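Popular Fiction: Reading the Comic Crime Novel
Handout for session 3: Parody, homage and the cosy mystery

Reading for this session: The Pallimel Inheritance, chapters 1 to 9, and the short story "Skusta Closes Early". Both are in the course pack. Please don't rely on the publisher's summary, which gives the wrong victim.

1. What is being claimed?

The jacket calls Pallimel "a loving send-up of the country house mystery". Blurbs of this sort are cheap. Before you repeat the phrase in an essay, ask which books are being sent up and where the love comes in. I have read the novel twice and can find one scene, the reading of the will, that plainly depends on our knowing how such scenes usually go. The rest is a country house mystery with jokes in it.

A working test: take the jokes out of a chapter and see what is left. If the plot still stands, you probably have a comic mystery. If it falls over, you may have a parody. The test is crude and it fails badly on chapter 6, so try it there first.

2. The locked room

Locked rooms are the set piece critics get most excited about, and I think they are overrated. The door is a promise that the author will be clever later on. In Pallimel the promise is kept on page 771 of the collected edition, by which time most readers have stopped caring how Bautista got out of the study. 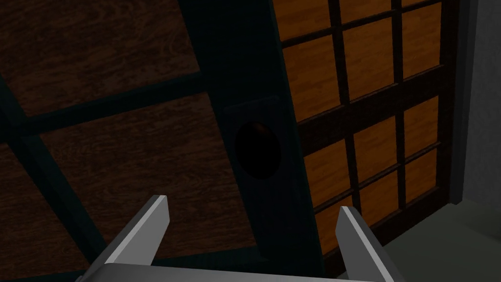
Image: course web pages, Popular Fiction

Note how little the detective looks at the room itself. She interviews eleven people and inspects the window once. Compare the Skusta story, where the whole solution sits in the second paragraph and the reader is trusted to miss it. That is fair play in the old sense. Whether anyone has ever solved a mystery by fair play, as opposed to guessing the least likely guest, I rather doubt.

3. The narrator who knows too much

Nistitz, the butler, tells the story. He is rude about everyone and present at everything, which ought to make us suspicious of him and never quite does. Mark each place where he reports a conversation he could not have heard. Some of these look like planted clues. Others look to me like plain slips, and the essays that explain every slip as a master stroke are not very convincing.

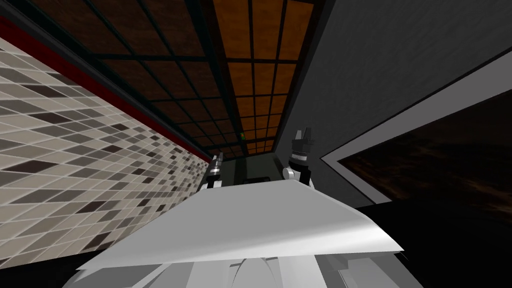 Refugio Contreras objects that I am too hard on the book here: a butler who overhears the impossible is the oldest joke in the form, and Nistitz is funny exactly because he never accounts for it. Possibly. I would want to see one line where the author shows signs of knowing it.

4. For the seminar

Bring one passage you laughed at and one you were clearly meant to laugh at and didn't. The second is more useful.

Read Apolinar Cisneros on "affection" in parody, section 2 only. The later sections lean on a survey of 1,042 readers who were asked if they liked the books they had chosen to buy.

Essay titles go up in July. "Is it a parody?" will not be one of them.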